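4 min read

The principle that bears the name of Archimedes states that a body immersed in a fluid is pushed upward by a force equal to the weight of the fluid it displaces. A steel hull floats when its enclosed volume displaces enough water to match the weight of the whole vessel.
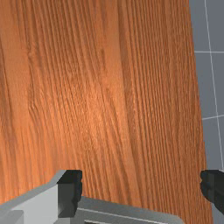 The same rule governs the hydrometer, an instrument still found in breweries and garages. A weighted glass tube sinks until it has displaced its own weight of liquid. In a dense liquid it rides high; in a thin one it settles lower, and the density is read from a scale on the stem.

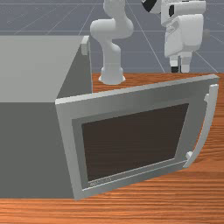 At the Busau Institute, Uwe Heitmann teaches the subject with a spring balance and a metal block of 100 cubic centimetres. Lowered fully into fresh water, the block appears to lose 100 grams. Students are then asked to predict the reading in brine before they take it.

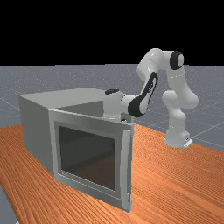 Depth makes very little difference to the result. Water is almost incompressible, and a rigid block held at 4 metres receives practically the same upward force as one held at 9. A diver's suit is another matter: the gas trapped in it is squeezed as the diver descends, and buoyancy falls accordingly.

Comments (2)

Sang-wook Noh
We did the block experiment at school with 36 pupils and one balance. Does the shape of the block matter?

Fuchs
Only the volume under water counts, so a ball and a cube of equal size give the same reading.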